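The first thing Hooman Golestani does in the morning, before the coffee and well before the email, is wiggle the elbow. He takes the lower joint of the arm between finger and thumb, power off, and rocks it. If it clicks, the day belongs to the elbow. If it doesn't, the day belongs to something else, usually the wrist.

The arm is called Pondo. It lives at Flollham, a repair workshop that also teaches evening classes, and it was printed there in white plastic over one long December. Golestani had been fixing sewing machines until then. He now fixes Pondo, which he describes as the same job with worse manuals.

"A sewing machine wants to work," he says. "This wants to be tightened."

What he tightens, mostly, is horn screws, the little ones that hold each servo to the piece it moves. They back out a hair at a time. The arm goes on reaching for things with complete confidence and lands short of them, and somebody upstairs starts rewriting the software. Golestani has learned to get there first with a screwdriver. The log he keeps, in a ledger left over from the sewing machine days, has reached entry 371, and a fair share of those read "horn screw" with no further comment.

After the screws comes calibration. Every joint gets moved by hand to the middle of its travel and the position is saved. A servo of this type divides its turn into steps, and the shoulder's proper center, on this arm, is 1636. The software suggests 2000. Golestani has written the right number on masking tape and stuck it to the power supply, where the software can't get at it.
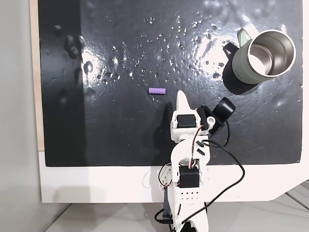

Then there is the wiring. Servos on an arm like this are daisy-chained, each one passing power and instructions along to the next, so a bad plug at the shoulder shows up as a dead wrist. The first time it happened he replaced the wrist. The second time he replaced the wrist again. The ledger for that week is short and the handwriting is poor.

These days he unplugs everything past the base and adds the joints back one at a time until something sulks. It takes 15 minutes if he isn't interrupted, and he is always interrupted. The leads need enough slack for the elbow to fold and not so much that the gripper can catch a loop and try to pick itself up. He settles this with twists, bends and a little bad language.

Spare parts come from two places. The servos are ordered through Muñoz, a hobby shop across town that still answers its phone, and the brackets are printed in the back room overnight. A firm called Dotesel once offered Flollham a maintenance contract, with a laminated schedule. Golestani kept the schedule – it's the right size for catching screws.

Only when the joints are centered and the wrist answers does he let the arm try for anything. He starts it slowly, one hand near the switch, and listens. A healthy servo whines. A servo that is fighting something hums lower, like a refrigerator in the next room, and gets warm, and he'd sooner hear that than smell it.

On the morning I visited, the elbow clicked. He sighed, sat down and went looking for the small screwdriver, which he had been holding since I came in.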